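Can a machine put my shopping away yet?

Asked 2018-12-25

Merry Christmas all! My hands are not what they were, and my nephew swears a kitchen robot is just round the corner. All I want is the fruit moved from the basket into a bowl without bruises. Is anybody selling one?

Answer 1

Not that I'd trust with a pear, I'm afraid. I went to the Kadeo open day in June (lovely people, good cake) and their arm took 39 tries to lift one banana out of a basket much like mine at home.

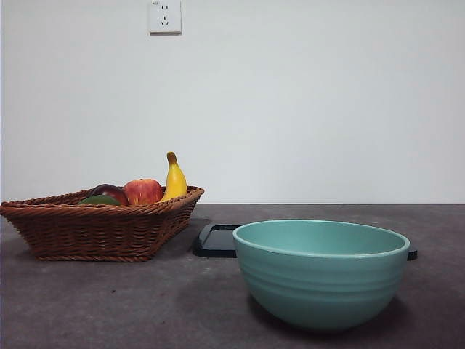
Answer 2

I pack for Hoter over in Ullow, and we've had a picking arm for six months. It's marvellous with boxes, all day long, but soft fruit still comes to us. A woven rim sticks up and the fingers catch on it, and an apple half tucked under something else muddles it completely. Give it a few years, my dear, and meanwhile try a shallower basket!

Answer 3

My sister paid 2,000 for a robot hoover and it eats her rug.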